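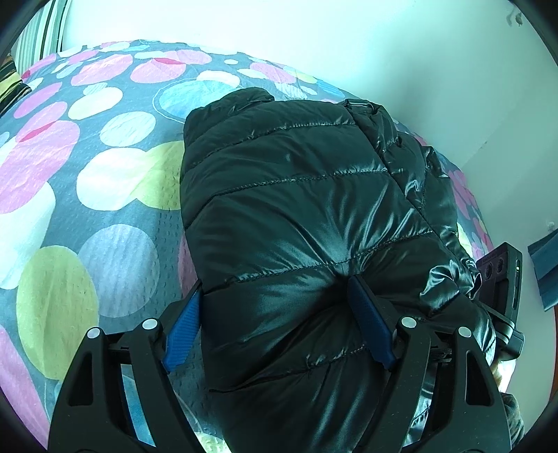

*A black quilted jacket folded up on a patterned grey bedspread.*

**Flu jab uptake passes last winter's total in Orklow**

Great news from Orklow, where 2,783 people have now had their flu jab this season - already well ahead of the 2,588 who came forward in the whole of last winter!

Much of the rise is down to the evening sessions at the Pawłowska Street health centre, which stays open until 8pm for people who can't get away from work. The busiest evening so far saw up to 90 people through the doors, and the queue moved quickly all the same.

Cases are staying low too. The town has recorded 22 confirmed flu infections since the start of the season, and only four of those needed hospital care.

Bookings can be made through the Flura app or at the front desk, and walk-ins are welcome after 5pm. The nurses will also be setting up in Putetti village hall in January, with jabs for over-65s, pregnant women and anyone with asthma or diabetes (carers can have theirs at the same visit). Short sleeves under your coat will help things along.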